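**Ticket 84: Self-exclusion requests not reaching the dispensing record**
Opened by: Lorena Daza, Clemby Counseling Service
Assigned to: Fermín Insaurralde, Doolan Records Support
Priority: 2
Status: Closed, monitoring through September
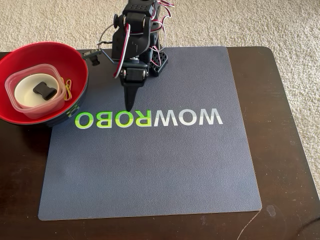
**Problem as reported**

Clients of the gambling support program may ask that their prescriber be alerted when they report a change in betting behavior after starting a new medicine. The counselor completes the form and selects "Notify prescriber." The form is saved and shows a green check mark, but the Grurham clinic receives no alert. Ms. Daza reported 3 cases. In each one the client had given written consent.

**Entry 1, F. Insaurralde, 9:40 a.m.**

Consent flag confirmed present on all 3 records. The outgoing queue shows no entry for any of them. Test form submitted from a training account; the alert was delivered within a minute. The fault is not general.

**Entry 2, F. Insaurralde, 11:15 a.m.**

The affected forms all carry a comment longer than 300 characters. The training form did not. A second test with a long comment failed in the same way, and no error was shown to the user.

**Entry 3, T. Cáceres, 1:05 p.m.**

The limit is set on the clinic side and was introduced with the last Britside update. Messages over the limit are dropped before they enter the queue. Please ask counselors to keep comments short and to telephone the clinic in urgent cases until further notice.

**Entry 4, L. Daza, 1:30 p.m.**

Staff have been informed. The prescribers for the 3 clients were reached by telephone. Please note that counselors are instructed not to advise any client to stop a medicine, and that the alert is the only written route to the prescriber. A silent failure is therefore a matter of concern to the program.

**Entry 5, T. Cáceres, 4:20 p.m.**

Limit removed. A warning now appears if an alert cannot be queued. The 3 original forms were sent again, and receipt was confirmed by Agustina Gaete at the clinic.

**Outstanding**

- Search for earlier forms affected since the update (F. Insaurralde)
- Revised wording for the green check mark, which at present confirms only that the form was saved (G. Echeverría)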